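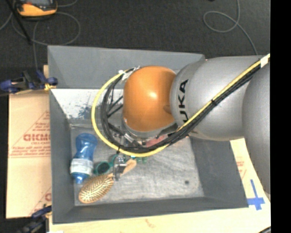 Safe and Orderly Bin Picking: Practice Gallery
Seltine Laboratory Services, Robot Workspace Standards

This gallery accompanies the house rules for robot bin picking at the Cluvley and Prestley sites. The rules apply to employees, visiting staff and contractors who set up, run or service a picking cell. They add to the manufacturer's instructions and to the site risk assessment, and they replace neither. Where two requirements differ, the stricter one applies until the Standards Office has given a written ruling.

The current edition took effect in January. It was prepared by Anel Pillay and Gert Hendricks, with review by Bheki Mabuza of the Prestley site.

Picking from a fixed bin
A KUKA arm reaches into a gray bin, with the gripper at the narrow neck of a wooden hairbrush. A translucent blue bottle and several teal-green pieces are also in the bin.
Rule 3 covers mixed household items. Each item must be entered on the object list before it is placed in a bin. Glass, open blades, pressurized containers and anything holding liquid are excluded.

Bin position
Blue and black clamps are fitted on the left side of the bin, and a cross of blue tape marks the surface at its lower right corner.
Bins must be clamped before the arm is powered. Reference marks are to be checked at the start of each shift and renewed when an edge lifts. An operator who finds a bin out of position stops the run and repeats the calibration check. The bin is not to be pushed back by hand while the drives are enabled.

Cables on the arm
A yellow cable and a bundle of black cables follow the arm and loop around the orange joint, held at points by ties and tape.
Rule 6 requires enough slack for the full range of the wrist and no contact between a cable loop and the bin wall. After any change to the cabling, the arm is moved through its working range at reduced speed with a second person present. Tape is accepted as a temporary fixing only. It must be recorded in the cell log and reviewed within 14 days.

Wear inside the bin
Scuffs and scratches mark the inner wall and floor.
Surface wear is permitted. Cracks, raised edges and loose fragments are not, and a bin with any of these is taken out of service. Operators should note new marks in the log with the time of the run, as repeated contact at one place may point to an error in the floor height setting.

Entering the cell
No person may reach into a bin while the arm is enabled. To clear or rearrange items, the operator stops the program, moves the arm to its parked position, removes the enabling key and keeps it in hand until the work is complete. Observers remain behind the marked line. Requests for closer viewing go to the shift lead.

Grip checks
A new object is approved after 100 supervised picks at reduced speed. Dropped items count as failures and are recorded with the gripper setting in use. Approval is held per object and per gripper, and a change of fingers cancels it.

Records and contacts
Cell logs are kept in the Mabaso records system under form 1405. Entries are made by the person who did the work and countersigned before the end of the shift.
Questions on the rules: Themba Tshabalala, Standards Office, Cluvley.
Corrections to gallery text: Keegan Desjardins, Publications.
Text may be reproduced for training within Seltine sites, with the edition month stated.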